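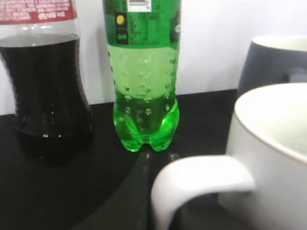 炭酸キーパー「Petchrat」を冬じゅう使ってみた

印刷する | メールで送る
2022年1月24日

炭酸の抜けたコーラは、ただの甘い水である。それを三日かけて律儀に飲みきる暮らしに嫌気がさし、Zilticoの手押しポンプ式キャップ「Petchrat」を買った。1,180円。コーラなら何本も買える額だが、そこは計算しないことにしている。

使い方は、元のふたの代わりにねじ込み、上の部分をひたすら押すだけ。説明書には「最大100回」とある。律儀に100回押した夜は、翌朝コップを持つ手がだるかった。私は40過ぎたあたりで飽きるので、以後はそこでやめている。

で、肝心の炭酸はどうか。開けるときの「プシュッ」は実に立派で、新品より景気がいい。ただし、あれは自分で押し込んだ空気の音だ。口に含むと、二日目は普通のふたよりややましかな、という程度。三日目になると、音だけが元気である。

作りは悪くない。ねじ山はしっかりしていて、パッキンも外して洗える。困るのは背の高さで、うちの冷蔵庫のドアポケットでは棚に頭がつかえる。結局、棚を一段外した。バターの行き場がまだ決まっていない。

来客の日は使わない。マグカップに注いで回ればその場で空くからで、キーパーの出番は一人の夜に限られる。
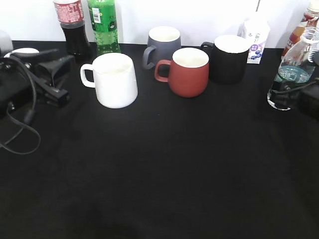 寝かせて冷蔵庫に入れても漏れませんか、というコメントをいただいた。押した直後なら、うちでは一晩もった。ただ、斜めに締めた日は野菜室まできれいに甘くなったので、まっすぐ締まったか見てから寝かせてほしい。

星は五つのうち三つ。音に二つ、味に一つ。次は小さいボトルを買う案も検討している。

印刷する | メールで送る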